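Chapter 7
Closure of Linear Wounds by Continuous Suture

Luminița Oprea and Ardalan Hassanpour

Chapter contents
7.1 Purpose and scope
7.2 Terms used in this chapter
7.3 The wound edge
7.4 Needle, thread and instrument
7.5 Bite, pitch and tension
7.6 Securing the line
7.7 Errors and their correction
Review problems

Before starting this chapter, the reader should be able to load a curved needle in a needle driver, tie a square instrument knot, and name the tissue layers covered in Chapter 4. Readers who have not completed the knot exercises in Chapter 6 should do so first. The material on tension in Section 7.5 assumes them.

7.1 Purpose and scope

A linear wound is closed to bring like tissue against like tissue and to hold it there until the repair can carry load by itself. The suture contributes nothing to healing beyond this. It is a temporary mechanical connection, and its presence has a cost: each pass of the needle makes a new small wound, and each loop of thread compresses the tissue it encloses. The operator's task is to obtain adequate contact along the full length of the wound at the lowest cost in punctures, compression and time.

This chapter deals with straight or gently curved incisions closed in a single layer. Layered closure is treated in Chapter 8 and closure under high tension in Chapter 9. Staples and adhesives are not covered in this volume.

Two families of closure are in common use. In an interrupted closure, every stitch is tied and cut separately, so that the failure of one knot leaves its neighbors intact. In a continuous closure, one thread runs the length of the wound and is tied only at its ends. The continuous line is faster to place and spreads tension along its length, but a break at any point can loosen the whole. Most of the chapter concerns the continuous form – the interrupted form is used mainly for comparison.

7.2 Terms used in this chapter

Apex. Either end of the wound, where the two edges meet.

Bite. The distance from the wound edge to the point at which the needle enters or leaves the tissue. Entry bite and exit bite are stated separately when they differ.

Pitch. The distance between successive passes, measured parallel to the wound.

Gape. The greatest width between the edges of an unclosed wound at rest. Gape is seldom uniform. A wound may be a fine line at one apex and open to a broad oval farther along, and the two regions should be assessed separately.

Approximation. Contact between the edges without overlap, inversion or visible gap.

Eversion. A slight outward turning of the edges. A small amount is accepted in skin. In other tissues the preferred edge position depends on the organ and is given in the relevant chapter.

Strangulation. Compression within a loop sufficient to impair blood flow to the enclosed tissue.

Standing thread. The part of the thread leading back to the last completed pass or knot. The opposite part, which carries the needle, is the working thread.

7.3 The wound edge

Assessment begins at the edge. A clean edge follows a smooth path, bleeds evenly and can be moved toward its partner with light force. A ragged or crushed edge may need trimming before any stitch is placed. Trimming widens the wound and increases the tension required to close it, so the amount removed should be the least that gives a sound margin.

Surface moisture complicates the assessment. Under a bright operating light, wet tissue returns strong white highlights, and these can hide a small irregularity or give a false impression of edge height. The usual remedy is to change the viewing angle or the light intensity. Repeated wiping is discouraged, as it abrades the surface and may restart bleeding from small vessels.

Blood in the open part of the wound should be cleared enough for the operator to see both edges at the depth of the intended bite. A steady ooze from the margin can often be controlled by closure itself. A pulsing source cannot, and must be dealt with separately before the line is begun.

The edge should be handled as little as possible. Ridged or serrated jaws give a secure hold on a needle but concentrate force on soft tissue, and an instrument chosen for one purpose should not be used for the other without considering the surface of its jaws. When an edge must be held, it is held once, lightly, and released as soon as the needle has passed.

Figure 7.1 should be studied before Section 7.4. The reader should compare the width of the incision at its upper end with the width in its lower portion, and note the position of the thread relative to the grasping instrument. Problem 2 at the end of the chapter refers to the same figure.

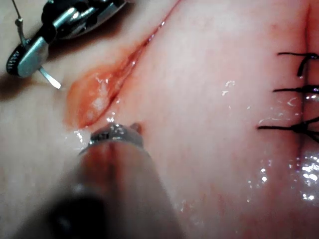
Figure 7.1 Open incision of varying width, with a sutured closure at right and two robotic instruments in the field.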